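Pluron Drawer Pack
Simulated task set for articulated furniture
From Flarnurbridge

Overview | What's in the pack | Method | Results | Requirements | Licensing

Opening a drawer is the sort of thing a toddler does in your kitchen at the worst possible time, with no training data at all. Robots have a harder go of it. The Pluron Drawer Pack gives your policy a lot of simulated drawers to be bad at, in private, before it gets anywhere near a drawer you paid for.

The pack grew out of a research method that Annelore Fuchs and Benedikt Wegener worked out at Flarnurbridge, which they call contact-first relabeling. We sell the tasks, the scenes and the code together, because customers who bought only the scenes kept writing to ask for the code.

What's in the pack

771 scene layouts, each with one cabinet, a floor, walls and whatever we decided to put on top
40 cabinet models with working joints, friction and end stops
1,263 scripted starting demonstrations, open and close
Material sets for wood, brick, tile, plaster and painted metal
The relabeling code, with the settings used for the results below
A replay viewer, which is plain and does what it should

Method

Most imitation pipelines treat a demonstration as one long smooth motion and grade every step of it alike. Drawers punish this. Nearly all of an episode is the arm traveling through air, where a centimeter of error costs nothing, and then there is a very short stretch at the drawer front where a centimeter of error is the whole story. A policy trained on the average gets wonderfully good at air.

Contact-first relabeling starts from the moment of first touch and works outward. Steps near contact get more weight, travel steps get less, and the target for each travel step is rewritten so that it leads to a good approach angle instead of copying whatever detour the demonstrator took. The window of extra weight is set in simulation steps. Our default is 7, and you can change it, although Benedikt would like you to read the notes first.

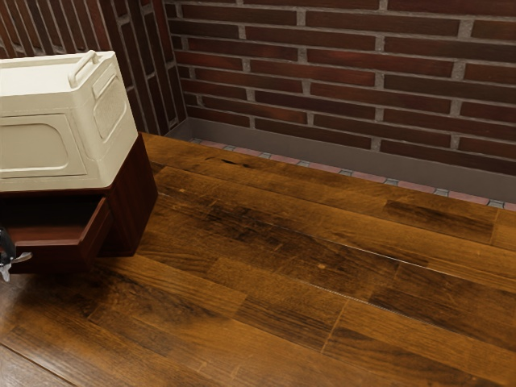

The second half of the method is scenery. We vary flooring, wall material, lighting and the items on top of the cabinet between episodes while holding the joint physics fixed. Early versions of the policy learned to recognize the cabinet by its surroundings and then lost interest in the handle. Once the floors started changing, that shortcut went away. So did a good deal of our rendering budget.

Top-of-cabinet items are there to be left alone. They have collision shapes and mass, and an arm that clips one on the way in gets a failed episode even if the drawer opens beautifully. You can turn this rule off. We would prefer not to hear about it.

Results

In our own tests, a policy trained with relabeling and varied scenery opened up to 40 percent more held-out drawers than the same policy trained on the raw demonstrations. The largest gains were on low cabinets with the drawer close under the top, where the approach angle leaves little to negotiate.

Closing improved less. Policies tend to shove, and relabeling teaches them to shove from a better position. Annelore is working on it and has asked us to stop using the word "slam" on this page.

All of the figures come from simulation. We have run a smaller set of checks on hardware at our Nurkow site, and those notes ship with the pack, including the section on sticky runners. It is the longest section.

Known limits

Single-drawer tasks only. Cabinets with several drawers are in the scenes, but only one is scored.
No soft-close mechanisms yet. They are planned for the January update.
Drawers are empty. Contents that slide around are a separate problem and will be a separate product.
Highly glossy finishes can confuse depth estimates if you train from color images alone. Matte variants of every cabinet are included.

Requirements

One workstation GPU will run the evaluation set. Training on the full pack wants more, or patience. Gripper models for common two-finger hands are included, and a custom gripper can be swapped in through one settings file.

Licensing

Academic licenses cover one lab and everyone in it. Commercial licenses are per site. Both include a year of updates and email support, which is answered by the people who wrote the code, usually before lunch.

Often bought with: Janssen Hinge Pack (cabinet doors, oven doors, and one very heavy lid)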